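Recipe Times Should Start at the Cupboard Door

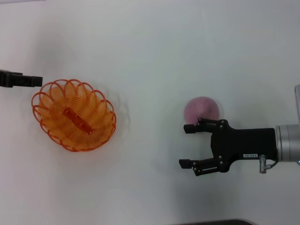 Orange wire basket and a ball on a white tabletop.

The time printed at the top of a recipe is the least reliable number on the page. I have cooked from printed and online recipes for long enough to have stopped reading it, and I suspect most regular cooks have done the same. It should be fixed or dropped.

My complaint is with the split between "prep" and "cook." Cook time is usually close. If a braise is listed at three hours in a low oven, it will take three hours, give or take the quality of the oven. Prep time is a different kind of number. It assumes that the ingredients in the list are already in the state the list describes. "Two onions, finely diced" goes into the clock as diced onions. "One cup cooked beans, drained" goes in as a cup of beans, with no pot, no soaking and no draining.

I kept a log through one December to see how far off the figures were. I cooked 50 recipes, none of them more than once, and started the kitchen timer when I opened the first cupboard. I stopped the prep clock when the last item was ready to go in. I did not hurry and I did not stop to answer the phone. Added together, the stated prep times came to 960 minutes. My total was 2,353. Only 12 of the recipes came in at or under the printed figure, and most of those were soups where the cutting is coarse and the order does not matter.

I am a competent home cook with average knife speed. A professional would do better. But recipe books are not sold to professionals, and the number is printed for the person who has to decide at 5:40 p.m. whether dinner will happen by 7.

Hannelore Imhof, who edited two of the Pyo cookbooks and still tests for other people, disagreed with most of this when I sent her the log. Her position is that prep time is a relative figure. A reader learns that a given author's ten minutes means twenty, and adjusts. She also pointed out that fetching and washing depend on the kitchen, and that an author cannot be held to the distance between my sink and my stove. The second point is fair. The first is a description of the problem. A figure that has to be corrected by a private factor, different for each author, is not doing its job, and someone opening a book for the first time does not have the factor.

The larger sites are worse than the books. Lustusby lets readers filter dinners by total time, with a cutoff at thirty minutes. Once there is a filter, every recipe has a reason to get under it. I looked at a run of their chicken dishes and found the same sheet-pan method listed at 29 minutes in one place and 45 in another. The second one counted heating the oven. The first one told the reader to heat the oven in step one and then acted as if it were done. My oven needs 14 minutes to reach 425 degrees, and no knife work will change that.

Cerkatano has tried a better system, at least in its newer recipes. They give three numbers: hands-on time, waiting time, and time to table. Hands-on includes peeling and cutting. Waiting covers ovens, marinades and resting meat. Time to table is the whole span from start to finish, with overlaps taken out. I have made nine of these and the third number has been within ten minutes each time. The dishes look slow beside the ones on other sites. They are about as slow as everyone else's.

Cleanup could be a fourth number. I go back and forth on this. A recipe that uses a blender, a skillet and two sheet pans has a cost that a one-pot stew does not, and the reader pays it at the end of the evening. But cleanup varies with the dishwasher and with how many people are in the house, and I would accept a plain equipment list at the top instead. Few books print one. The old Prudar spiral-bound books did, directly under the title, and I have never understood why the practice was dropped – it takes two lines.

The usual defense of short times is that accurate ones would scare people away from cooking. Edith Salazar teaches an evening class for adults who have never cooked, and her experience runs the other way. Her students blame themselves. They take fifty minutes over a twenty-minute pasta and decide they are bad at it, when the recipe was never going to take twenty. She now crosses out the printed times on her handouts and writes in her own, taken from the slowest table in the room.

I would go less far. The median home cook is a good enough target. Testing for it is not expensive: give the recipe to three people who did not write it, have them start with whole onions and a cold oven, and print the middle result. An author with 2,000 recipes in an archive cannot do this for all of them, but can do it for the next one, and can take the prep figure off the rest until somebody gets to them.

Until then I use my own rule. I count the items in the ingredient list with a comma and a verb after them, allow four minutes for each, and add the oven.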